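Questions I get asked about the sourdough starter by post

I've been sending out bits of my rye starter since March, and the same questions keep landing in my inbox, so I've put the answers in one place. If yours isn't covered, email me and I'll get to it (evenings are best, I'm useless before ten).

## What do I get?

A small paper packet of dried flakes, 8 grams, and a folded sheet with the feeding steps on it. The starter is called Elura. My sister named it and I've given up asking why.

## It's been two days and nothing's happening. Is it dead?

Almost certainly not! Dried starter is slow to wake up. Mine usually sulks for 3 days before I see a single bubble, and in a cold kitchen it can be longer. Keep feeding it once a day, keep the lid loose, and put it somewhere a bit warmer if you can. The top of the fridge is good. So is the oven with only the light on, as long as everyone in the house knows it's in there. I've baked a jar before and the smell hung about for a week.

## What flour should I use?

Wholemeal rye for the first week, then whatever you like. I feed mine half rye and half strong white these days. Tumelo Molefe, who had one of the first packets, runs hers entirely on spelt and gets lovely loaves out of it, though she says it goes runny if she forgets it overnight. 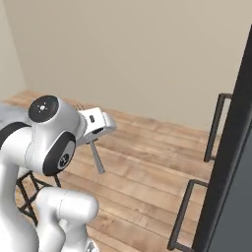
Plain white will work too, but expect it to be sleepier and a bit less sour. If you're changing flours, do it over several feeds so it has time to adjust.

## Tap water or bottled?

Tap. I'm in a hard water area and it's never minded. If yours smells strongly of chlorine, leave a jug out overnight first.

## There's grey liquid on top. Help?

It's hungry. Pour the liquid off or stir it back in (I stir, I like it sour) and give it a proper feed. Pink or orange streaks are a different matter, and so is anything furry. Bin the lot, wash the jar and write to me for another packet.

## Do I really have to throw half of it away?

You have to take half out, but you can eat it. Pancakes, crackers, crumpets if you've got rings. Kastriot Dimitriou sent me his cracker recipe, which has fennel seeds and far more salt than I'd have dared, and I now make it most weeks. I'll type it up when I find the bit of paper.

## Can I go on holiday?

Yes, go! Feed it, put it in the fridge and forget it for a fortnight. I've left mine for 23 days and it came back after two feeds, a bit grumpy.

## Which tin do you use?

An old loaf tin with a dent in one end. My usual dough weighs 509 grams before it goes in, and it comes up just over the rim.

## How much is a packet?

Nothing, only the stamp. Send me a self-addressed envelope, and please write your name on the back, I've got two here that I can't match to anyone.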